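Sat 28 December

Well, I promised myself I would write this down the same day, so I'm sitting at the kitchen table with my shoes off and a mug of tea going cold, and my feet are telling me exactly how long I was standing on that floor. It was the open day at Volwood, the one Floarea Iordache has been on at me about since April. I had put her off twice (once for the dentist and once, I admit, because it was raining and I didn't want to drive), and I'm so glad I didn't put her off again!

The drive out was 56 miles, which sounds worse than it was. I left early and stopped in Alavside for gas and one of those long cinnamon things from the bakery by the bridge, and I ate all of it in the parking lot with the heater running. The roads were empty, the way they always are in that odd stretch after Christmas when half the world is still in its pajamas. I found the building on the second try. The first try was a tile warehouse, where a very nice man pointed me back across the road without my having to ask, so I suppose I wasn't the first.

Floarea met me at the door and hugged me so hard my glasses went sideways. She looks well. She has let her hair go gray and it suits her, and I told her so, and she said it was cheaper too. She gave me a name tag and the wifi password, which I never used, and took me straight in past the coffee because she said the coffee would still be there later and the good demonstration wouldn't.

I had been expecting robots, you see. I had pictured big orange arms behind a fence, like the ones at the plant where Dad worked, swinging car doors about. What they had instead were grippers that people hold in their own hands. You squeeze, the jaws close, and while you do your chore a camera on the tool records how you did it, so that later on a robot can be taught the same thing. Floarea calls it "teaching by doing," and she says it's how she would have liked to be taught algebra. I told her I'd have liked not to be taught algebra at all.

The cloth demonstration was the one I stayed at longest. I went back to it after lunch, too, when I should have been looking at the other end of the building.

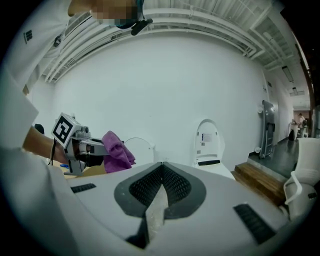
Purple cloth in the gripper at the Volwood open day.

I don't know why a person holding up a cloth should be so interesting, but it was. I have wiped and folded and wrung out cloths my entire life and never given my fingers a moment's credit for it. You take away the fingers and put two jaws there, and all at once you have to think about where to pinch, and how much of the cloth to take, and what the rest of it is going to do when you lift. A cloth never does the same thing two times running. A woman next to me with a little boy on her hip said it was like trying to change a diaper in oven mitts, and everyone around us laughed, and the boy laughed too because everyone else had.

I was also rather taken with the white cube on top of the gripper, with its black-and-white square like a scrap of crossword. I asked what it was for, and Floarea explained that a camera can look at the pattern and work out where the tool is and which way it's turned. I nodded as if I'd guessed. She has known me too long to be fooled by that nod, so she explained it again, more slowly, with a salt shaker, at lunch.

They had bathroom things standing against the wall, including one of the smart toilets, and I must say that cheered me up. If somebody is going to the trouble of teaching a machine to do housework, let them begin with the bathroom! I said this out loud, and a man in a Hamdan jacket behind me said "Amen" with such feeling that I turned around to look at him. We got to talking. He had come all that way with his daughter, who is studying engineering and was off asking proper questions, and he'd been left to wander about like me.

Then came my turn. There was a line for the try-it table and I waited 5 minutes, feeling more nervous than was sensible. The gripper was heavier than I thought it would be, or perhaps my wrist isn't what it was. I picked up a sock on the first go and was terribly proud. Then I tried to lay it flat and got it into a sort of sausage, and then I dropped it on the floor, and then I picked up the corner of the tablecloth by mistake. The young woman looking after the table told me it was all useful. I said she was very kind, and she said no, they really do need to see people get it wrong, and that Grosero (that's the name of their project, I had thought it was somebody's surname) has to have all sorts of hands in it. So my sausage sock may go down in history.

Lunch was soup and a roll, and very good soup, with barley. Floarea and I sat in a corner and went through everybody we used to know. She asked whether it worried me, all this, machines in the house. I had to think. I said I kept remembering Mom in her last two winters, when she couldn't bend to do the bath and hated having me do it for her, hated it so much that she'd try to get to it before I came over. I believe she'd have let a machine do it. She would have criticized it the whole time, but she'd have let it. Floarea didn't say anything for a bit, and then she gave me the other half of her roll.

I did buy a raffle ticket, number 100, and won nothing. I left a little after two with a canvas bag and a pen that already doesn't work.

Must remember to send Floarea the barley bread recipe, and to ask her whether they are having another day in the spring. The man from the line said his daughter would want to come back, and I believe I would too. I folded the dish towels when I got in and watched my own hands do it. Now the tea is stone cold and I'm going up to bed.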